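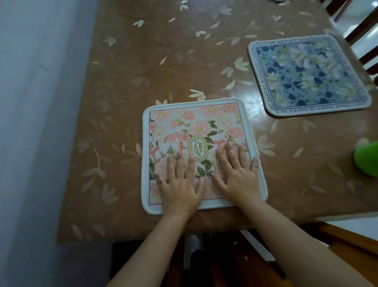

Unit 6. Table setting as a work task: job content before and after partial automation

Dining room work is usually described by its outputs: so many covers laid, so many tables cleared. For this unit we need the content of the job, meaning the separate actions a worker carries out and the judgements attached to each. Laying a placemat is a short task with at least four parts: choose the mat, carry it, place it near the table edge, and flatten it with both palms. The last part is the one most often left out of written procedures. In the photograph both hands are pressed flat on the pink mat with the fingers spread, and the second mat, the blue one further back, lies at a slight angle to the edge of the table. A worker sees that angle and corrects it without treating it as a decision. A machine needs it stated as a tolerance.

6.1 The case

Nandcombe is a residential home with a central dining room. It introduced a table-laying cart, the Joteo, supplied and maintained by Hrubý. Before the change, dining assistants laid and cleared all tables by hand. After it, the cart laid mats and cutlery for the midday meal, and assistants laid breakfast and supper as before. Clearing was not automated at any stage.

The trial began in March. The log kept during it lists 1721 mat placements by the cart, of which 1136 were left as placed. The remainder were touched again by an assistant before residents sat down. The log does not separate small adjustments from full re-laying. This limits what can be concluded from it, and students should say so when they use the figures.

6.2 Task analysis

The hand task breaks down as follows.

a) Selection. Mats are not all alike. Some residents have a mat they regard as theirs, and the assistant knows which.
b) Transport. A stack is carried to the table, or one mat at a time.
c) Placement. The near edge of the mat is set parallel to the edge of the table, at a distance that suits the person's reach.
d) Smoothing. Both palms press outwards from the middle. Padded mats keep a curl if they have been stored rolled.
e) Checking. The assistant looks along the table and corrects anything that stands out.

The cart does (b) and (c) and attempts (d) with a single flat pad. It does not do (a) unless the stack has been loaded in seating order. It does (e) only in the sense that it compares the measured corner positions with the stored ones.

Note the effect on (a). Choosing the mat used to happen at the table, one place at a time. With the cart it happens at the loading point, all at once, from a printed seating list. The judgement has moved to an earlier time and a different room, and it is now made without sight of the table. If a resident changes seat after loading, the correction has to be made by hand.

6.3 Surface conditions

Three properties of a table covering affect automatic placement.

Reflection. A glossy covering returns patches of light which change with the time of day. The edge-finding routine can take the border of such a patch for the border of a mat, most often with pale-bordered mats.

Pattern. A covering printed with leaves or flowers puts many small contrasts around the mat. A patterned mat on a patterned cloth is easy for a person and slow for the cart, which makes repeat passes before it releases.

Friction. On a smooth plastic surface a light mat can shift as the pad lifts. An assistant holds the mat with one hand while the other finishes.

The supplier's answer was to ask for plain matt coverings. Nandcombe made this change on the tables served by the cart and kept its existing cloths elsewhere. In the interviews, assistants mentioned the cloths more often than they mentioned the cart.

6.4 Changes to the work

Hours. Rostered hours did not fall during the trial. Time released from laying was taken up by loading, by correction and by an earlier start to serving drinks.

Pace. Hand laying could be interrupted at any point. A loaded cart run is awkward to interrupt, as the aisle must be kept clear until it ends. Assistants began to hold back requests from residents until the run was over. No procedure told them to.

Skill. New assistants at Nandcombe used to learn the residents' preferences by laying tables alongside someone experienced. With the midday meal removed from that practice, they learned from the list. The list holds seats and diets. It has no field for reach, eyesight or a preference for a particular mat.

Physical load. Leaning across tables decreased at midday. Lifting increased slightly at the loading point, where the stack is raised to chest height. The shelf was later lowered by 10 cm.

Responsibility. Under the old arrangement, whoever laid a table answered for it. Under the new one, faults could lie with the list, the loading, the cart or the final check. Supervisors recorded most of them as "cart", including those traced afterwards to the list.

6.5 Comparison site

Tundero, a staff canteen, uses the same cart with 100 identical mats and unassigned seating. Task (a) disappears there, and so do most of the effects listed under Skill. The comparison supports a limited point: how much of a job is left after automation depends on how much variation the workplace intends to keep. It does not show that one site is better run than the other.

6.6 Terms

Residual task: work left to people once the machine has done its part.
Displaced judgement: a decision still made by a person, but at another time or place.
Correction load: time spent altering machine output before use.

6.7 Preparation for the seminar

Choose a hand task lasting under a minute that you can watch at a real workplace, with permission. Write it out in parts as in 6.2. Mark each part that involves a judgement and state what the worker is looking at when making it. Then write a tolerance for one part in terms a supplier could test. Bring two copies, one without your name.

Handout revised 06/11/2025. Section 6.3 replaces the earlier version, which dealt with plain coverings only.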